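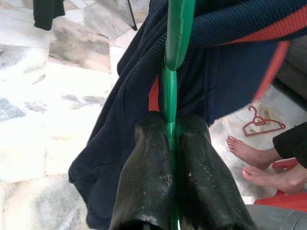
Uniform and Knitwear Exchange: Arrangements for November

The Girnside Residents' Association will hold its next clothing exchange at Hultstead Hall, opening at 2 pm. Members donated 52 items at the previous exchange, and the association is grateful to every household which took part.

Donors are asked to bring garments clean, with pockets emptied and fastenings closed. Jumpers and jackets should be placed on hangers with the shoulders level and the sleeves hanging free. Heavier knitwear may be folded if it is likely to stretch. Plastic hangers are preferred, and any which are not required will be returned at the close.

Each garment should be laid flat on a table and checked at the collar, cuffs and hem before it is hung. 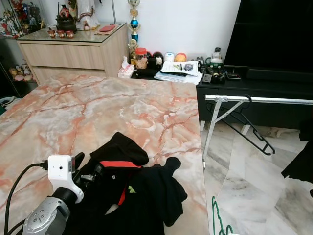 A dark garment with a red-orange stripe at the collar, on the table beside the drying rack.

Items needing minor repair will be accepted if a note is pinned to the label. Rungnapa Duangkaew will receive these at the side door. No household may bring more than eight garments.

Enquiries about delivery beforehand should be addressed to Kelechi Aliyu at the association's office.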